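Speaker notes: buying the second robot (budget talk, June)

Okay, hi everybody. Slow down on this one, I always rush the opening.

Start with the mistake. We priced the robot and forgot to price the office. Sakova sent a lovely quote, I signed it, and then I spent a month finding money for things I hadn't put on any line. Pause for the laugh (if there is one!).

Then the room slide. Offices are chair arms, desk edges, wood panels with the screw heads showing, all crammed in close. Wrist camera view goes up while I talk about paying for clearance.

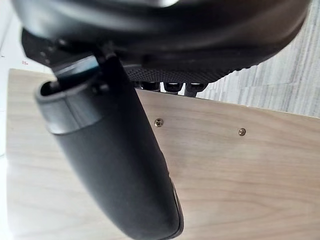
Orest Zakharchenko objected at the run-through that I make the room sound like the expensive part, and in his experience it's service visits that eat the budget, so put those first and let the furniture wait. Fair point, Orest. I moved service up, and it's next.

Service: Korletey wanted $2,000 a visit, and we'd planned on 2 visits a year. Say it slowly and let them do the math. Ask for the travel terms in writing before you compare anybody's price.

Spare fingers go on their own line too. Skakell took 16 weeks to ship ours, so order them with the robot, please, I'm begging you.

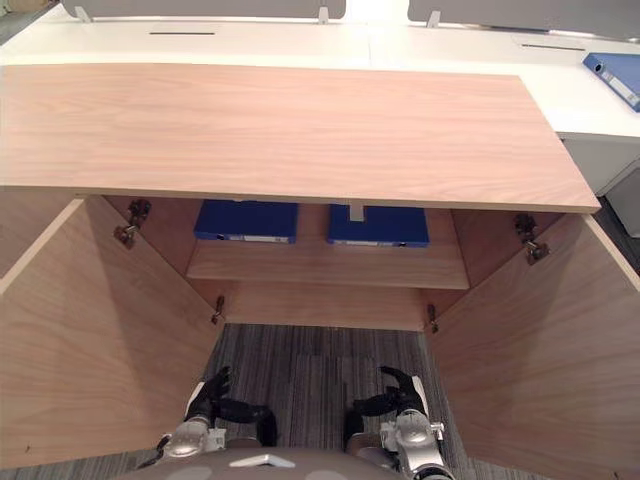

Now hours, my favorite part of the spreadsheet. I put down 116 hours of staff time for setup and I'd put down more today. Pick the jobs before you pick the hands, and write them out the way you'd tell a new hire. A cabinet with both doors swung open and blue binders lying on the shelf is a different job from a clear desktop, and you want the vendor quoting on the cabinet. Araceli Gallegos has the worksheet if people ask, it's under Urkine in the shared folder.

Questions next. If someone asks about leasing, send them to the handout, and leave five minutes for the coffee line.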